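Rirnangate tea fair heads back to the old market hall

Good news for anyone who likes a proper cuppa! The Rirnangate tea fair is returning to the market hall this January, with 21 stalls, a longer tasting table and, at last, enough chairs. Last winter's fair drew 2636 people through the doors, which is a cracking turnout for a town this size, and the queue for the spiced milk tea went right round the fountain and back again.

The fair began in 2004 as a single table outside the Sundaram tea shop, and the shop is still very much at the heart of it. Its morning blend will be poured from nine o'clock, alongside smoky leaves from Zuvanden and a new lemon and ginger mix that went down a treat at the autumn preview.
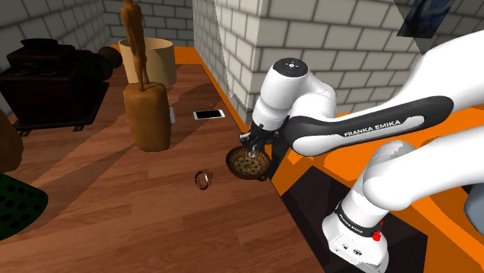 Loose leaf is the big theme this year, and it's lovely to see it getting so much attention. Free brewing sessions will run all morning, covering water, timing and how much leaf to put in the pot (more than most of us do, apparently). There's a whole stall of strainers too, and if you fancy a shallow, round one in brown like the woven one shown here, get there early, as they sold out before lunch last time.

Ploro, the bakery on the corner, is bringing cardamom buns and its wonderful sticky date loaf. Entry is free, and the brewing sessions have 163 places between them, bookable at the Sundaram counter or at the door. Bring your own mug and the first cup is on the house!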